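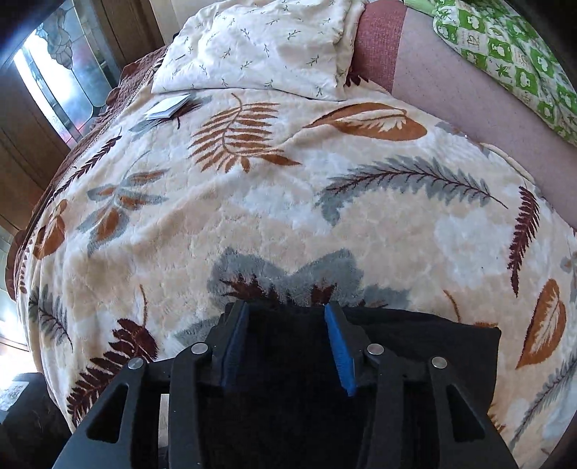 Pridance app review: two weeks with the new celebrity gossip feed

I'll admit it, I read far too much celebrity news. Feuds, reunions, who unfollowed whom at 2 in the morning - I want all of it, preferably with my first cup of tea. So when Pridance landed in the app store in March I had it on my phone before I'd finished reading the blurb.

The idea is simple enough. You pick the stars and shows you care about, and the app pulls every story into one long feed. Setting it up took me a few minutes, mostly because I got carried away and followed half of reality telly (no regrets!). You can follow up to 2,000 names, so even I didn't hit the limit.

What I really like is the timeline button. Tap it on any row between two famous people and you get the whole saga in order, from the first snippy interview to the deleted post to the "we're fine now" statement. I lost an entire evening to a girl band split I'd forgotten I cared about. One timeline had 13 separate updates and I read every last one, some of them twice.

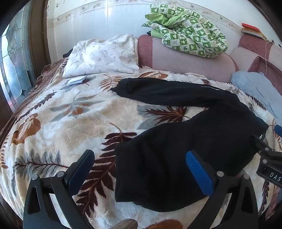
The alerts need work, though. I had mine set to "big news only" and still got buzzed about a soap actor's new fringe. I've used Mukitz for years and it's much better at leaving you alone until something properly juicy happens. Pridance does load faster, mind you, and the adverts don't jump about while you're trying to read.

Then there are the comments. Mukitz comments are a bearpit, so I was hoping for something kinder, and mostly it is. The busiest story I opened had 2,623 replies and I scrolled for ages before anyone was really nasty. Searching them is hopeless, sadly, and there's no way to jump back to where you'd got to.

It's free with adverts, and there's a paid version without them that I haven't bothered with. If they sort the alerts I might.

Four stars from me. I've kept Mukitz on the phone for now, but Pridance is the one I open first.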